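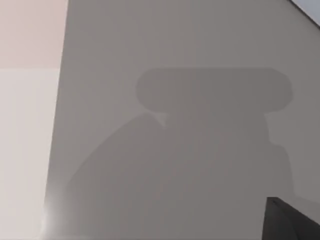
How do I free up space on a laptop with a small internal drive without resetting it?
Clear the download folder and the browser cache first, then move large files to a memory card. A full reset is only needed when the system reports low space after both steps.

Home | Guides | Laptops | Storage | Contact

Last updated: Sep 9, 2018

Many low-cost laptops ship with 32 GB of internal storage. The system takes a large share of that, and apps take more. The steps below were written on an Irolura Turen but apply to most laptops of this class. Menu names may differ slightly.

Before you start

Plug in the charger. Close all open tabs and apps. You need a memory card or USB drive that the laptop can already read.

Step 1. Check what is using the space

Open Settings, then Device, then Storage. Write down the free space shown. The test laptop had 3,742 MB free at the start. Note the largest category in the list. On most machines it is either downloads or offline files.

Step 2. Clear downloads

Open the file manager and select Downloads. Sort by size, largest first. Delete installers, disk images and duplicate PDFs. Files deleted here may not go to a trash folder – check the names before you confirm.

Step 3. Clear the browser cache

Open the browser menu and choose Clear browsing data. Set the time range to All time. Tick only Cached images and files. Leave Cookies and Passwords unticked unless you want to sign in to every site again. 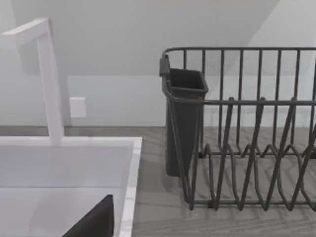

White kitchen faucet and sink, rendered.

Step 4. Move large files to the card

Insert the card and wait for it to appear in the side panel. Copy the files; do not drag them between panels, as some file managers treat a drag as a move. Open 2 or 3 of the copied files from the card. If they open correctly, delete the originals. For video folders over 6 GB, copy in batches of 40 files.

Eject the card from the side panel before you pull it out.

Step 5. Remove unused apps

Right-click the app icon and choose Uninstall. Mobile apps often store their own data, and this goes with the app. Export anything you need first.

Step 6. Restart and check again

Restart the laptop and return to the Storage page. The figure can take several minutes to refresh. If the System category still looks too large, install any pending update and restart once more.

Notes

Apps installed from the store stay on the internal drive by default. Zamfira Marinescu reports that the card is not detected on the Turen after sleep until it is removed and inserted again. The August update did not change this.

Steps tested by Grigore Ciobanu.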